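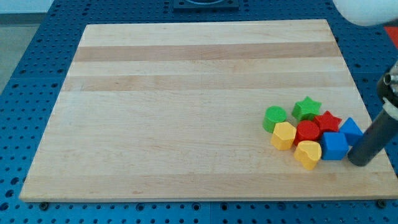
Trockensack, Schwimmweste, Spritzdecke: wie ich meine Paddelsachen zu Hause pflege

Seit ich wieder regelmäßig im Kajak sitze, sieht mein Hauswirtschaftsraum aus wie ein Bootshaus (und riecht manchmal auch so). Ein paar Sachen habe ich mir inzwischen angewöhnt, und weil Till Steinbach mich neulich schon wieder nach dem Neopren gefragt hat, schreibe ich sie endlich mal auf.

Neopren auswaschen
Ich lasse lauwarmes Wasser in die Wanne, gebe einen kleinen Schuss mildes Shampoo dazu und lege Schuhe und Handschuhe zwei Stunden rein. Einmal auf links drehen, durchkneten, gründlich ausspülen. Bitte keinen Weichspüler! Und nicht auf die Heizung damit, auch wenn man am nächsten Tag schon wieder los will. Die Schuhe stopfe ich mit Zeitungspapier aus und wechsle es abends noch mal.

Schwimmweste
Nach jeder Tour auf dem Vasiliu kommt die Weste unter die Dusche, auch die Gurte und Schnallen, da setzt sich nämlich der feine Sand rein. Danach auf einen breiten Bügel und in den Schatten. Auswringen ist tabu, und gestapelt wird bei mir auch nichts mehr, seit mir eine schöne alte Weste unter zwei Zelten platt geworden ist.

Der Reißverschluss klemmt
Erst mit einer alten Zahnbürste und klarem Wasser ausbürsten, dann trocknen lassen, dann ein bisschen Bienenwachs drüber. Benedetta Fiore schwört auf Kerzenstummel, das geht bei Metallzähnen auch ganz gut, krümelt aber.

Kleines Loch im Trockensack
Mit Wasser füllen, Rolle zu, leicht drücken und die Stelle mit Wachsstift markieren. Den Sack wieder ausleeren und innen richtig trocken werden lassen, das dauert bei mir gern bis zum nächsten Abend. Dann mit Spiritus abreiben und einen runden Flicken aufkleben. Runde Ecken halten viel besser! Ich beschwere das Ganze mit einem Kochbuch und lasse es 8 Stunden in Ruhe.

Paddel mit Holzblatt
Feines Schleifpapier, immer mit der Faser, und dann dünn Leinöl drauf. Die öligen Lappen breite ich draußen einzeln zum Trocknen aus, die können sich sonst von selbst entzünden. Vor der ersten Maitour mache ich das noch mal komplett, inklusive Schaft.

Als Nächstes ist die Spritzdecke dran, da löst sich vorne die Naht.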